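Cunovden Sleep Diary Project: come keep a diary with me

Posted 27 June 2023

Hi, I'm Pravesh Mnguni, and I'm looking for people who sleep badly in the summer. If you've ever flipped your pillow over at 3 a.m. looking for the cool side, and then flipped it back again, keep reading!

I write a small newsletter called Wotano, mostly about ordinary life at home and how people get through it. Last year I ran a piece on bedrooms in hot weather and my inbox went a little wild. Readers wrote in about frozen socks, about fans balanced on laundry hampers, about couples who hadn't agreed on a thermostat setting since their wedding. One woman sent me four pages on why she sleeps on the kitchen floor in August. I loved all of it, and I've been wanting to do something bigger with the subject ever since.

So I'm putting together a group of 14 people who will keep a sleep diary for the hottest part of the summer. The diaries will become a long series in Wotano this fall, and maybe a little printed booklet too if the money holds out (I've asked Dranthorpe, the print shop downstairs from me, for a price, and it was less scary than I thought).

What you'd be doing

You'd write a short entry every morning for 9 days in a row. I mean short. Five or six lines is fine, and if you have one great night and one terrible one I'd much rather read two lines about the first and a page about the second. Write down when you went to bed, when you think you fell asleep, what you changed during the night, and how you felt when you got up. Then anything else you want. Dreams, noisy neighbors, the dog, what you ate, the argument about the window.

You can write by hand and mail me the pages, type them into an email, or leave me a voice message and I'll type it up myself. I did a trial run with a few friends in April and the voice messages were my favorites, mostly for the yawning.

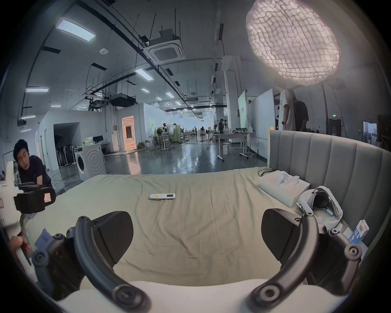
After the diary part, I'd like to call you for a chat. It usually takes less than an hour, and we'd go through your entries together so I can ask the nosy follow-up questions. In the trial I learned that one friend sets her air conditioner to exactly the temperature her grandmother used, even though she wakes up cold every single night and has to go find a blanket. That never made it into her diary! It came up on the phone while she was telling me about something else entirely, and it ended up being the part I quoted to everybody.

Who I'm looking for

Pretty much any adult who lives somewhere that gets hot at night. You don't need air conditioning. You don't need to be without it either, I'd like a good mix. I'm especially short on:

People who work nights and sleep during the day
People who share a bed with someone who runs hotter or colder than they do
Anybody over 70
Parents of babies, if you can possibly stand to write anything down
People in top-floor apartments, who I suspect have the best stories

If you aren't on that list, please write anyway. Most of the group will come from outside it.

I do have to leave out anyone who's being treated for a sleep problem right now. I'm a newsletter writer with a notebook and I can't give medical advice, and I wouldn't want a diary for me to get tangled up with something your doctor has asked you to do. Same goes for anyone who'd be losing sleep over the diary itself. One of my April friends kept turning on the light to take notes, so the new instructions say in capital letters that all writing happens in the morning.

What you get

I'm paying $99 per person, sent when we finish the phone chat. If you have to stop partway through, tell me and I'll pay you for the days you did. You also get the whole series before it goes out, and a copy of the booklet if there is one.

You pick how you're named. First name, full name, or a made-up one. (One person in the trial is going to be known as Khalaf, after a street he used to live on, and he's very pleased with it.) You'll see every line I plan to quote from you and you can take out whatever you want, no hard feelings and no explaining. I won't print your address, your employer, or the names of anyone else in your house unless they tell me themselves that it's okay.

When it happens

Everybody starts when their own weather turns hot, so there isn't one start date for the group. I'll send you the instructions once you're in, and you let me know the day before you begin. If a cool spell shows up in the middle, just keep going. I want those nights too, especially the first one, when people tell me they sleep like rocks and then feel oddly cheated that it's over.

How to sign up

Hit reply on any Wotano email, or use the contact form on the site and put "Cunovden" in the subject line. That's the name of the project and it helps me find you in the pile. Tell me three things: where you live (the town is plenty), who or what else sleeps in the room with you, and the first thing you do when you're too hot to sleep. A few sentences is all I need. I don't want a résumé, and spelling doesn't count.

I'll answer everyone, even if it takes me a bit. I'm reading all of these myself in the evenings after my regular work, so give me up to 12 days before you decide I've forgotten you, and then please do poke me. If the group fills up I'll keep a waiting list, and I'll go to it first when somebody drops out.

A couple of people have already asked if spouses can both sign up. Yes! Each of you gets paid, and each of you keeps your own diary. I just ask that you don't read each other's until after we've all talked, so that I get both versions of who turned the fan off.

Oh, and if you know someone who complains about the heat every night and doesn't read newsletters, send this over to them. You don't have to be a subscriber to take part.

Pravesh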